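Foam, and the great cushion project

I have been putting off the bench cushions since June, and every time I sat down on that bare timber with a cup of tea I was reminded of it. So last week I finally dragged the old covers out of the cupboard, gave them a wash, and started on the part I'd been dreading, the foam.

If you've never bought foam before, it's a funny business. I rang a place in Stembridge and the lovely woman on the phone asked what density I was after, and I had no idea there was more than one! She was very patient with me. I ended up with a cream-coloured one that's firm enough to hold you up but still has some give in it, and the lot came to 94 dollars, which made me gulp a bit until I priced ready-made cushions and saw what they want for those. (The Helmy ones I'd had my eye on were 70 each, and they weren't even the right colour.)

Cutting it was the next worry. I'd read all sorts, electric carving knives and hot wires and goodness knows what, and in the end I used a long bread knife and went slowly, with the line marked in texta on both sides. My first edge was wobbly as anything. The second was better, and by the third I was feeling quite pleased with myself and had crumbs of foam all down my jumper. Do it somewhere you can sweep, is my advice, and keep the window shut if there's any breeze.

Then there's the height. My seat is 54 centimetres off the ground with the old flat cushion on it, already a bit tall for the table, so I didn't want anything too plump. I kept pressing down on the foam with my whole hand, then leaning on it, then sitting on it for the length of a phone call to see whether I'd feel the wood underneath. I didn't, so that was that settled.

The covers are an old Idora cotton in a faded stripe, bought for curtains in the last house and never used. They've shrunk a touch in the wash, and I've had to unpick one side and let it out by 16 millimetres. I know, I should have washed the fabric before I sewed it the first time. I'll put zips in this time as well, so I'm not hand-stitching the back closed at ten at night and muttering.

Next job is the piping, and I'm still going back and forth between a plain navy and the mustard I found in the bottom of the sewing box.

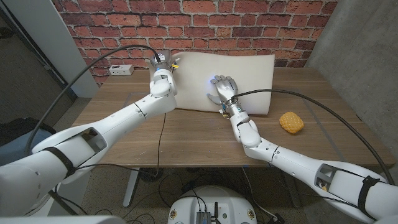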